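Jatura Hand-Held Grippers — Frequently Asked Questions

Teaching a task by hand, for new demonstrators at the Gistutstead site.

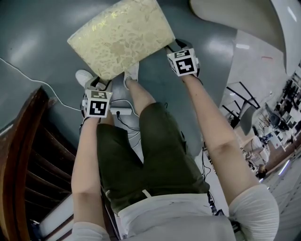 Do I need to know programming?

No. You hold one gripper in each hand and do the task as you would like the robot to do it. The software reads the movement later.

What are the black and white squares for?

They are markers. The system uses them to know where each gripper is and how it is turned. Please do not cover them with your fingers or sleeve, and do not write on them.

May I sit during a demonstration?

Yes. Many people sit for cushions and other soft things. Keep your knees a little lower than the object, so your hands have free space.

How long is one session?

We ask for 20 demonstrations, then a pause. One person should not do more than 70 in a day — tired hands move differently, and the robot learns this also.

I dropped the object. Must I start again?

Finish the movement if you can, then mark the recording as "dropped" in Puria. Please don't delete it.

Can I do the same with remote control?

Yes, in the Kauppinen room, after a short training. It is slower at first.

Whom do I ask for help?

Venla Manninen, extension 842.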